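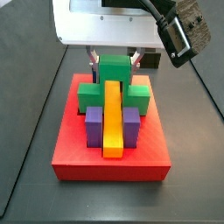 Fig. 1. Green block held on a red base.

Home | Organizer Handbook | Section 4 | Downloads | Contact

Section 4: Setting Up a Neighborhood Assembly
By Satish Thomas
Tuesday, April 25, 2023

You've knocked on the doors, you have a list of names, and people want to meet. Wonderful! This section takes you from that list to a first working assembly, with members making decisions together and a way to carry those decisions to the Plerkumlow district council. Read all of it once before you start, then come back to step 1.

Before you begin

You will need:
- the signed contact list from Section 3
- a room with step-free access, booked for three hours
- the blank agenda sheet and the delegate form (Downloads)
- two people willing to take notes, so one can also speak

Step 1. Draw your boundary. Use streets people already think of as theirs. The Shetty Street assembly started with 916 households, and that was a lively, manageable size. If your area is much bigger, split it now. Splitting later is possible, but you'll be arguing over a map when you could be arguing over rents.

Step 2. Set the date. Give two full weeks of notice. Post it at bus stops, laundromats and places of worship, and call everyone on the list who asked for a call.

Step 3. Build the agenda in the open. Ask for items at the door and put every one of them on the sheet in the words people used. Group them, but don't rewrite them. "The landlord won't fix the boiler" should not become "housing quality."

Note: Items that don't fit the first meeting go on the second agenda, and the person who raised them gets told so.

Step 4. Check your quorum. The Rasta charter sets it at 25 residents for any binding vote. Count at the start and again before each vote. If you fall short, go ahead and talk, take notes, and hold the votes over.

Step 5. Choose a facilitator and a timekeeper for that meeting only. Both jobs rotate. I have seen people who swore they'd never speak in public run a terrific meeting on their second try!

Step 6. Hold the discussion. First-time speakers go ahead of anyone who has already spoken. Two minutes each, longer if interpretation is needed.

Step 7. Elect two delegates. They carry the assembly's decisions to the district and report back within ten days. Write the mandate down on the delegate form and read it aloud before the vote.

CAUTION: Delegates without a written mandate are speaking for themselves. Don't send them.

CAUTION: Do not accept money from a candidate's campaign for room hire or printing, even as a loan. Pass the hat. The Flalletard assembly raised $105 that way at its first meeting and covered the room and the flyers.

Step 8. Publish the minutes within three days, on paper as well as online. Leave out home addresses and the names of anyone who asked not to be listed.

Note: Assemblies registered before the end of June can put one item each on the summer district ballot. Last year's drew 2979 votes, so it's well worth making the deadline.

Continue to Section 5: Working Groups and Recall.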